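Session 6: Perception for appliance tasks
Course notes, Robot Software 2. Lecturer: Geum-ok Ji. Lab support: Do-yoon Cha.

6.1 Where we are

Last session the planner was given the pose of the door and the handle directly. From now on it gets them from the wrist view, and the pose estimate carries an error. Keep your Gesness simulator project from session 5 and switch the state source from "truth" to "camera".

6.2 Close range

The detector was trained on views that take in the whole appliance. Near the door it has much less to go on: large pale surfaces, few corners, and an outline that leaves the view. The black arcs beside the knobs give the strongest contrast on the microwave. Your own gripper also hides part of the front, so mask it out before you fit anything.
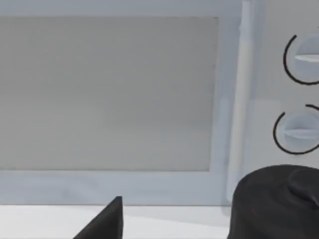 6.3 Choosing what to track

Track the handle as a vertical line and use the knobs as a check on height. Drop any frame with a match score under 95 per cent. If 3 frames in a row are dropped, stop the arm and back off along the approach path. Do not let the controller run on the last good pose.

6.4 Lab task

Run 20 approaches from the start poses in the lab folder. Log the estimated and true handle position at each step, and plot the error against distance. Hand in the plot and your mask code. Questions to Do-yoon Cha.

Shares: 6 | Comments: 3
Contact the course office | Back to top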